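Notas do orador — Manutenção da célula Murna
Sessão técnica da tarde, Zesetti

Abertura. Recordar que a célula Murna trabalha em dois turnos e que o plano de manutenção foi revisto em outubro. A apresentação limita-se ao braço, à mesa rotativa e ao controlador Tekleab.

Ponto 1. Inspeção diária. O operador dispõe de 15 minutos antes do arranque: cabos, mangueiras de ar, paragem de emergência. Qualquer anomalia é registada no sistema Plonness antes de se rearmar a célula.

Ponto 2. Lubrificação. Intervalo de 1,000 horas no redutor do segundo eixo. Insistir no bloqueio da alimentação — este passo consta da folha de serviço e requer assinatura.

Ponto 3. Calibração. Repetir a referência dos eixos após cada troca de bateria do codificador. Reservar 30 minutos. Convém avisar a produção com antecedência.

Passar à discussão.
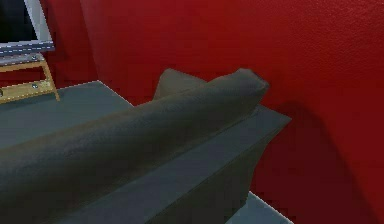

Quem autoriza o rearme da célula depois de uma intervenção no controlador?

O responsável de turno, após confirmar no Plonness que a folha de serviço foi assinada e que a alimentação foi desbloqueada pelo técnico que a bloqueou.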